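The Gimley Two-Arm Gear Bench
By Leif Eyvindsson
June

If you have been reading these pages for a while, you know that I like to see a machine working before I write it up for the catalog, and that I would much sooner drive a few hours and stand next to it than copy numbers off a spec sheet. So when Hanach invited dealers and customers to their open day this month, I packed a sandwich and went, and I came home with enough notes on the Gimley bench to fill this page twice over. I have tried to be kind and only fill it once.

The Gimley is a two-arm tabletop setup for small assembly work. You get a pair of matching arms, a gripper for each, the cabling, the controller box and the software, and Hanach will also sell you starter parts so that you have something to practice on the day it arrives. The one they were showing off is the gear kit, and it drew a crowd all afternoon (I had to come back twice before I could get near the rail!).

Kęstutis Ozoliņš was running the demonstration, and he was very patient with all of us. He has been with the Gimley since it was a single arm bolted to a shop bench at Masilela, and he talks about it the way some people talk about a boat they are restoring. His first piece of advice was to start with the gear kit even if you never plan to build a gearbox in your life. Dropping a gear over a pin sounds like nothing at all, he told us, and then he invited a gentleman from the front row to try it by remote control. It took the poor man the better part of five minutes, and he got a very nice round of applause when the gear finally went down. 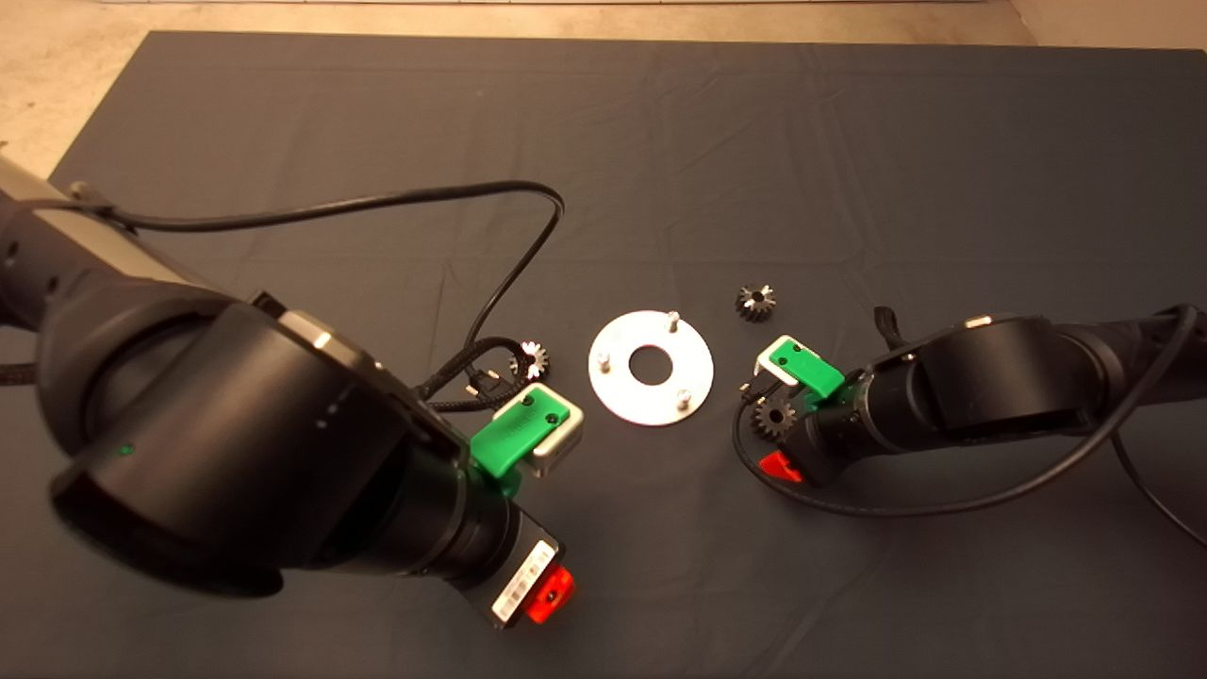 The exercise goes like this. The base is a round metal plate with a hole in the middle and three short pins standing up from it, and the job is to get a gear onto each pin. The gears lie loose on the table, so each arm has to go and find its own, close on it without sending it skating away, carry it over and let it down straight. If the teeth don't line up with the neighboring gear, the arm has to give it a little turn until they do. You can set one arm to steady the plate while the other does the placing, or you can let them both place gears and take turns, and Kęstutis prefers the second way for teaching.

I asked him about the cloth on the table, which I thought might be there to look nice for visitors. He uses one at his own bench every day. Small metal parts slide and bounce on a bare top, and on a dark cloth they tend to stay where they're put. Shiny parts are also a good deal easier to pick out on it. Any plain dark fabric will do, and you don't need to buy it from us, although do iron it once in a while, as a deep fold can tip a gear just enough to spoil the pickup.

The gripper fingers are bright green plastic, and they attach with small screws, so changing them is a quick job with a hand driver. I like this part of the design very much. Fingers get chewed up, especially while people are learning, and a new set is 358 in our price list for the pair of arms, or you can cut your own to suit your parts. Hanach will send you the drawings if you ask. Kęstutis had a shoebox full of odd-shaped fingers that customers had mailed him over the years, and I could happily have spent the rest of the afternoon going through it.

A word about cables, which came up in nearly every conversation I overheard. Each arm has its own, and they need slack. Tie them down too neatly and the wrist will pull up short on a long reach, usually at the worst moment. Leave a generous loop, run both arms slowly through their full travel, and only then fasten anything at the back of the table. Mine took two tries.

There was a longer talk at 3 p.m. about recording an arm's movements by hand and playing them back, and I'll admit some of it went over my head. What I did take away is that Hanach ships 100 recorded runs of the gear exercise with every bench, so you have something to compare your own against. Almost 400 people have been through the two-day training course at Grenis so far, and the price of the course comes off your bench if you order afterward.

What to order: the full Gimley bench with two arms is item 597 in the catalog, and the gear kit is listed right beneath it. The kit includes the plate and a set of gears, plus a few spares, and please do keep them in a lidded tin when you're done for the day. Cloth and table are not included. We carry spare fingers on the shelf, and the controller box can be bought separately if you are replacing an older one.

If you would like to try a bench before deciding, give us a call and ask for me. I have one set up in the back of the shop, the coffee is usually fresh in the morning, and I am always glad to let somebody else have a go at the gears. Hanach plans to hold another open day before the end of the year, and I'll post the details on this page as soon as Kęstutis sends them along.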